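Replacing the bathroom fan, part two

Last time I got as far as taking the old fan down and finding that the duct above it was flexible foil, sagging between two joists and holding a cup or so of water at the low point. The fan itself was a Previtel unit rated at 78 CFM on the label. I doubt it moved half of that through the duct it had.

The new one is a Covex with a slightly lower rating, 74 CFM, and a quieter motor. The drop in rated airflow doesn't bother me. Fan ratings are taken at a fixed static pressure, and a crushed foil duct with two extra bends is well past that pressure. Fix the duct and the smaller fan wins.

So most of October went into the duct. I replaced the foil with 4 inch rigid galvanized pipe, crimped ends pointing toward the outside so that any condensate runs past the joints without leaking out of them. Each joint got three short screws and a wrap of foil tape. Cloth duct tape dries out in an attic and lets go, and the previous owner's had done so at both ends.

The run slopes toward the wall cap at a quarter inch per foot. I set this with a string line, then hung the pipe on strap every four feet. Dinesh Pant, who lent me the crimper, thinks I should have gone up through the roof and saved several feet of pipe. He may be right about the length, but I didn't want another hole in the shingles.
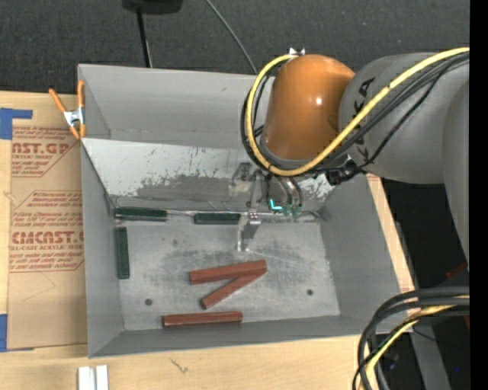 Insulation came next. The sleeve I bought is R-8 and was sold as fitting 4 inch pipe, and it does, provided you pull it on before the pipe is hung. I had to take down two straps and start over. At the wall cap I left the sleeve long, pushed it tight against the sheathing and taped the vapor barrier to the wood.

Wiring was simple. The old switch loop had a neutral in the box, so I put in a Cluris humidity switch in place of the plain toggle. Out of the package it is set to trip at a fixed level, and with that setting it ran through most of a damp night with no one in the bathroom. There is a second mode that compares the current reading with a slow average, and this works much better here. It comes on a minute or two into a shower and shuts off after the delay you set. Mine is at twenty minutes.

I checked the draw with a sheet of toilet paper against the grille, then with a borrowed flow hood. The hood read over 70 with the door closed and a few CFM more with it open, so the gap under the door is costing a little. I may plane the bottom edge — it drags on the new mat anyway.

Still to do: caulk between the housing and the drywall, and a proper damper. The one built into the fan collar rattles when the wind is from the west.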